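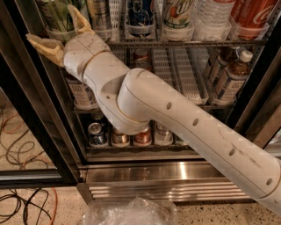

The fault that stopped the Varngate pilot for most of May came down to a finger pad. Coseck, the company running the restocking trial, had set a single arm to work on beverage coolers, where it was supposed to fill gaps in the lanes and bring short rows forward. The job sounds simple until you look at what the arm has to reach past. Cans and bottles stand close together in clear plastic lane trays, one row may be nearly full while the next shelf has empty lanes between its dividers, and the two fingers of the gripper have to open wide and still fit between the drinks on either side. Both fingers have a worn, uneven surface, and wear of that kind is where the trouble started.

The first sign was a can that slipped. The arm had closed on it, reported a good grip, and lifted. The can turned in the fingers, dropped onto the shelf rail, and rolled out onto the floor. The log showed nothing unusual. The gripper had reached its set force of 60 newtons, and the software took that as proof that the can was held.

Over the next five days the same thing happened again, mostly with cans that had just come out of cold storage. The operators assumed condensation was to blame and began wiping the stock before each run. Drops became less frequent, and the trial went on. That decision cost the team time later, when they had to sort out which runs had been wiped and which had not.

The stop came in the afternoon, on run 467. The arm lost a full bottle at the top shelf, and the bottle wedged between the wrist and the open door. The arm kept pulling back along its planned path. Its collision limit had been raised during setup so that light contact with the trays would not halt every run, and the load from the bottle stayed under that limit for several seconds. The door hinge bent before an operator reached the stop button. There were no injuries, but the operator had been standing within arm's reach of the door.

Trirkarmont, which supplies the finger pads, took the used set back for testing. New pads held a chilled, damp can at the set force every time. The used ones did not. The pads had been rated for a service life in hours, with no allowance for rubbing against tray dividers, and the arm brushed the dividers on almost every pick.

Coseck has since made three changes. Pads are replaced after 135 runs, whatever they look like. A slip check now follows each lift: the arm pauses, measures whether the load has shifted, and puts the drink back if it has. The collision limit has been lowered again, and the operator stands behind a floor line while the arm is moving.

The lower limit has a price. The arm stops more often, usually for a touch against a tray lip, and each stop means a person has to clear it. Yurchenko, the integrator that set up the cell, is working on a slower approach path that should keep the fingers off the plastic. Until that is ready, the trial continues on one cooler with the door taken off.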